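**Does swapping finger pads partway through a hand-held gripper study wreck the comparison?**

Tags: imitation-learning, grippers, data-collection

I'm working on the Gavalas project, where we train a policy from demonstrations people record with hand-held grippers. We have 239 clean demos of the book task so far, out of a target of 500, and the first result already has me grinning. A policy trained on just the black-pad demos picks up stacks it never saw in training!

Now we'd like to mix in demos from grippers with orange pads. Can I pool everything, or do I have to treat the pads as two separate conditions? Reviewers will ask, and I'd like a real answer before we record the rest.

**Answer 1** (accepted)

Pool them, but label them. We did this on Clavon and the mixed set held up fine once each demo carried a pad tag. A few things we learned along the way:

- Check the marker-to-fingertip distance for each gripper. If one mount sits 7 mm further out, your width readings shift with it, and the policy sees two different "closed" positions.
- Record 10 open-close cycles at the start of every session. It's boring and it will save you.
- Hold out test demos from *both* pads. We forgot this the first time and had to redo a whole table of results.

Then train three ways: black only, orange only, mixed. If mixed does as well as the better single set on that set's own test demos, you have a lovely little result to report – I'd happily read that paper.

**Answer 2**

just use the same pads for everything?? way easier

**Answer 3**

I don't agree with "just use the same pads". Variety in the hardware is half the fun of this method, and it's the part I'd most like to see tested properly. On Asora we looked at pad color too, and I'd worry about that more than the ridges. The pads are in view for the whole demo, so the network can learn "orange means this task" if you only ever use orange for one job. Cross them over: each pad type on each task, same tabletop, same backdrop.

Black pads at the book stack first, then orange pads at the gray board:

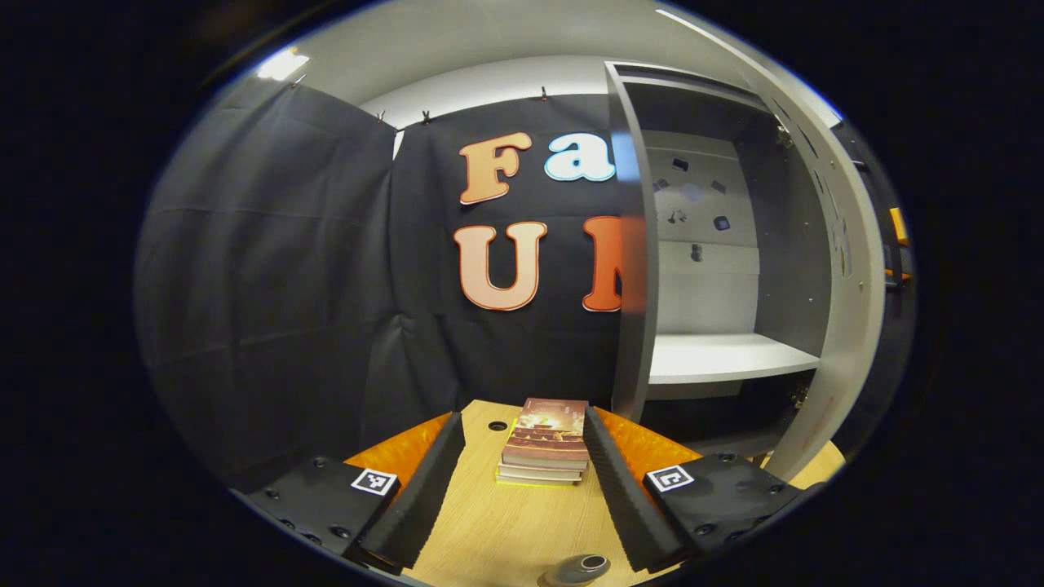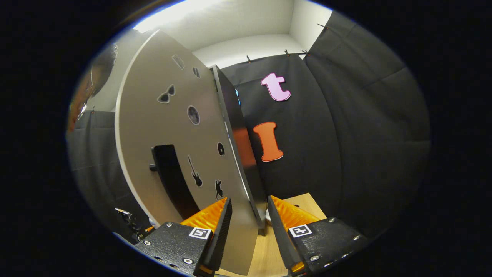

If you can't cross everything over, turn the pad region gray in a copy of the data and train on that as well. A big gap between the two versions means color was doing some of the work. We ran ours through Zukgate overnight and had both curves by breakfast, so it's cheap to try. Please post what you get, I'm really curious about the stacks with mixed cover sizes!

– Gemma Naylor

*Comment on answer 3:* Good call on the gray copy, I hadn't thought of that. Would you also hide the markers, or leave them in?

*Reply:* Leave them in for the first run. Change one thing at a time.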